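Jurkeo Bravo 페그 보드 (백색 본체 / 청색 부품)

홈 > 작업 보드 > 평판형 > Bravo

제조: Jurkeo
공급: Timham
판매 단위: 본체와 부품 일체 1식
출고지: Wurnville 창고

제품 개요

Bravo는 테이블 위에 눕혀 놓고 쓰는 직사각형 작업 보드이다. 백색 판에 개구부와 부품 자리가 배치되어 있고, 청색 페그와 원통형 부품을 꽂거나 빼는 작업에 사용한다. 삽입, 인출, 재배치 과제를 판 한 장에서 진행할 수 있다. 전원과 배선이 필요 없으며 본체에는 전자 부품이 들어가지 않는다.

부품은 모두 본체와 분리된다. 부품을 꽂은 상태로 보관해도 되지만 운반할 때는 빼서 부품 봉투에 따로 담는다. 본체와 부품의 색을 다르게 한 것은 어두운 상판 위에서도 판의 윤곽과 부품 위치를 쉽게 구분하기 위한 것이다.

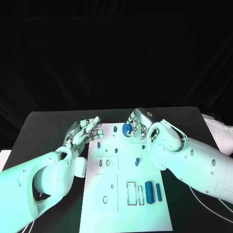 본체는 긴 변이 작업자의 전후 방향과 나란하도록 놓는 것을 기본 배치로 한다. 가로 배치도 가능하나 이 경우 먼 쪽 모서리의 부품 자리와 가까운 쪽 부품 자리의 도달 거리 차이가 줄어들므로, 기존 측정값과 비교할 때에는 배치 방향을 함께 기록한다.

사양

형식: 평판형, 거치식
본체 색상: 백색
부품 색상: 청색
본체 길이: 638 mm
총중량: 3,660 g (부품 포함, 포장 제외)
부품 자리 기준 간격: 40 mm
전원: 없음
고정 방식: 하면 미끄럼 방지 패드
사용 장소: 실내 평탄면
보증: 출고일로부터 2년

기준 간격은 인접한 부품 자리의 중심 간 거리이다. 개구부와 판 가장자리 사이에는 적용하지 않는다. 치수 도면은 주문 확인 후 파일로 제공하며, 도면의 원점은 본체 왼쪽 아래 모서리이다.

부품 구성

페그
판의 구멍에 수직으로 꽂는 부품이다. 짧은 페그는 소형 사각 플레이트에 쌍으로 꽂아 보관할 수 있다. 길이가 다른 페그를 섞어 쓸 때는 플레이트에 꽂은 뒤 상단 높이를 확인한다.

원통형 부품
페그보다 굵은 부품으로, 대응하는 개구부에 맞춰 넣는다. 삽입 시 축이 기울면 개구부 가장자리에 걸린다. 걸린 상태에서 누르지 말고 들어 올린 다음 축을 다시 맞춘다.

원판형 부품
중앙에 허브가 있는 둥근 부품이다. 외주면을 잡고 다룬다. 허브만 잡고 당기는 동작은 권장하지 않는다.

부품은 소모품으로 취급하며 종류별로 별도 주문할 수 있다. 구형 보드의 부품과는 끼워맞춤 공차가 달라 혼용할 수 없다.

설치

1. 상판의 먼지와 유분을 닦아 낸다.
2. 본체를 상판 중앙에 눕히고 네 모서리를 차례로 눌러 흔들림을 확인한다.
3. 흔들림이 있으면 하면 패드의 부착 상태를 점검한다. 종이나 천을 받쳐 높이를 맞추지 않는다.
4. 배치표에 따라 부품을 꽂는다. 초기 배치는 작업 목적에 따라 변경할 수 있다.
5. 반복 작업을 기록할 경우 본체 모서리 위치를 상판에 테이프로 표시한다.

조명 조건

본체 표면은 밝은 백색이므로 주변광의 색이 그대로 드러난다. 색온도가 낮은 조명이나 유색 조명에서는 판 전체의 색조가 달라지며, 부품 색을 기준으로 판정하는 작업에서는 조명 조건을 고정해야 한다. 광원을 판 바로 위에 두면 표면 반사로 개구부 경계를 알아보기 어려울 수 있다. 확산판을 쓰거나 광원을 측면으로 옮긴다.

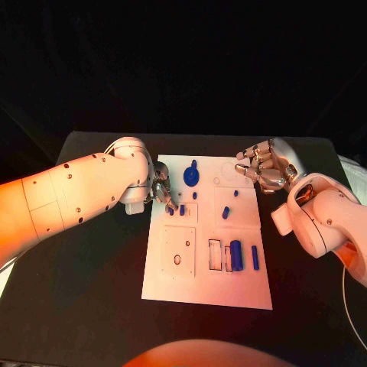
청소 및 보관

마른 천으로 닦는다. 오염이 남으면 물에 희석한 중성 세제를 천에 묻혀 닦고 완전히 말린다. 아세톤, 시너, 연마제는 사용할 수 없다. 개구부 안쪽의 분진은 부드러운 솔로 제거한다. 압축 공기를 쓸 때는 먼저 모든 부품을 뺀다.

본체는 평평하게 눕혀 보관한다. 벽에 기대어 장기간 세워 두면 휨이 생길 수 있으며, 이로 인한 변형은 보증에서 제외된다. 직사광선이 드는 창가와 난방기 옆은 피한다.

보증 범위

본체의 균열, 출고 시 치수 불량, 하면 패드의 접착 불량은 무상 교환 대상이다. 반복 삽입에 따른 페그 마모, 낙하로 인한 모서리 파손, 사용자가 추가로 가공한 구멍은 대상이 아니다. 교환을 신청할 때는 본체 하면의 제조 번호와 해당 부위의 사진을 함께 보낸다.

주문 및 문의

재고품은 Wurnville 창고에서 출고한다. 부품만 주문할 경우에도 본체 제조 번호를 기재해야 한다. 치수 도면, 대량 주문 견적, 부품 자리 변경 제작은 Timham 기술 영업 담당 Malcolm Whitlock에게 문의한다. 변경 제작품은 주문 확정 후 취소할 수 없다.

사양 개정일: 2021년 3월 15일
개정 내용: 원판형 부품 취급 항목 추가, 하면 패드 접착제 변경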